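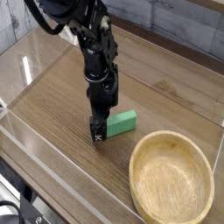 Why Did the Robot Keep Missing the Bowl?

I work in a robot lab in Orkby, and my favorite days are the ones when something breaks. (My boss, Despina Stamatopoulos, likes them less.) So let me tell you about the week our robot arm forgot how wide its own hand was!

The job sounds easy. Pick up a green block, carry it over to a wooden bowl, let go. You could do that with your eyes shut. Our arm had done it 1000 times in January, and then one morning it started dropping blocks on the table, or squeezing them way too hard. One block got such a deep dent that we had to throw it out. 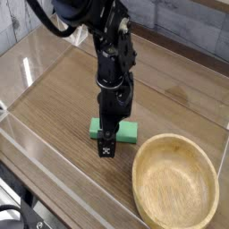

A robot arm has no skin, so it can't feel things the way your fingers do. It has to work out how far to close its gripper, and for that it needs numbers. Before each grab the gripper has to line up over the middle of the block, so that it can close across the short side and leave some green showing to the left and right. Our lining up was fine. The trouble was the closing! The arm thought its fingers were 9 millimeters farther apart than they were, so every squeeze came out wrong.

Ans Dewulf found the cause. Someone had swapped a worn part in the gripper and skipped the step called calibration. Calibrating is a bit like stepping on a bathroom scale and finding it says 5 pounds before you get on. You have to set it back to zero, or every number after that is wrong too.
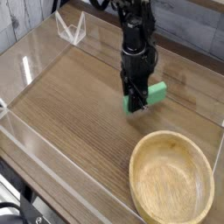 The gripper holding a green foam block above the table.

Foam can take a hard squeeze, but a finger can't. So while we were hunting for the problem, we had one big rule: hands stay outside the clear walls until the power is off. Even if a block rolls into a corner. Even if you're in a hurry. There's a big red stop button by my chair and I pushed it a lot that week.

Once Ans had set the zero again, we ran 100 slow practice grabs before we let the arm go at full speed.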